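4. Equipment Planning and Cost

4.1 What the budget had to cover

The Sesatmont bench was planned as a two-arm station for sorting small, light objects into and out of trays. Our first budget treated the arms as the only large cost. Everything else – grippers, spare fingertips, cabling, trays, the objects themselves – sat on a single line marked "other." By the end of the first ordering round that line had been revised twice, and we split it into separate entries for the second bench.

We compared quotes from two suppliers, Vutano and Natodex. Vutano sold arm and gripper as one unit with a shared service contract. Natodex priced them apart, with a lower entry cost and a longer wait for replacement parts. Both met our reach and payload needs, which are modest. The heaviest item in our object set weighs 188 grams. We chose to compare them on the cost of keeping a bench running through 500 hours of use, and left the purchase price as a separate figure.

Figure 1 gives two views of the bench with the tray task set up. The objects are toy animals and the container is a blue plastic bin. Neither needs special ordering, and a lost or damaged toy can be replaced the same day. Panel (a) has both animals lying in the bin, with a black gripper on each side of the table.
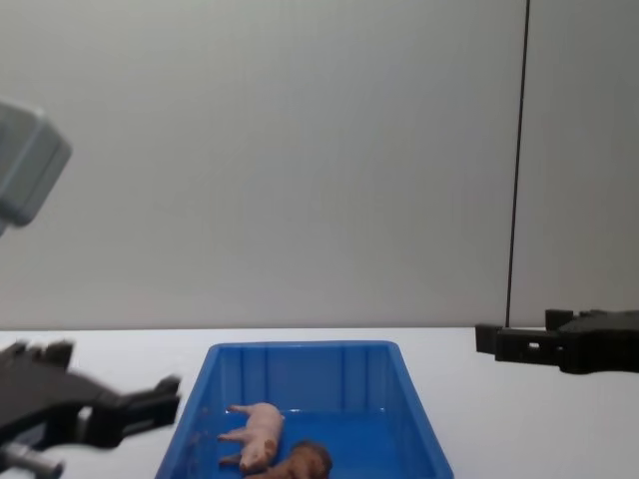 Samuele Sala, commenting on a draft of this section, objected that cheap objects hide the real expense. In his view the cost of a bench is set by how often a fingertip has to be changed and how long the bench stands still while someone waits for the part. He asked that we report idle hours next to spending, and he thought a plan that buys two arms and no spare gripper should not be approved at all.

We agree with most of this. Idle time was left out of our first plan and has been added to the second. We do not go as far as a full spare gripper per bench. With two benches in the same room, one shared spare is enough for the failure rate we have seen so far, and the money saved pays for a larger stock of fingertips.

Fingertips were the item we misjudged most. We ordered 100 as a supply for the full project, and the order was placed again in December. A third supplier, Pagano, makes a compatible part at a lower price, but its mounting holes need checking before use. We have counted that labor in the plan.

Table space is the other entry that is easy to miss. Two facing arms need clear room beside the bin as well as over it, because some trials have an object in the bin and another on the table. In panel (b) the lion is in the bin and the pig stands outside it, at the open fingers of the right gripper. A narrower table would have cost less and would have ruled out this layout. 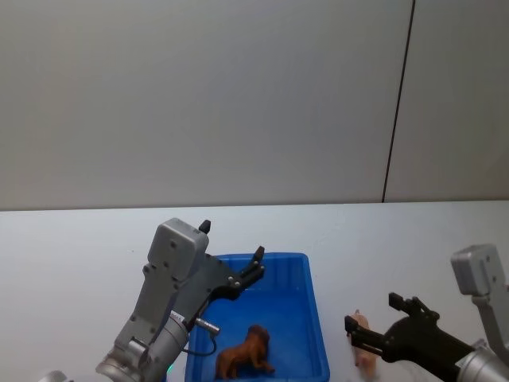

Figure 1. The two-arm bench with the tray task: (a) both toy animals in the bin; (b) one in the bin, one on the table.

4.2 Spending by category

Spending on small parts for the first bench came to 1293 dollars, not counting the arms, the grippers or the table. Fingertips made up the largest share, followed by cables and then trays. Objects were the smallest entry. The second bench is budgeted on the same categories, with idle hours logged by the operator at the end of each session.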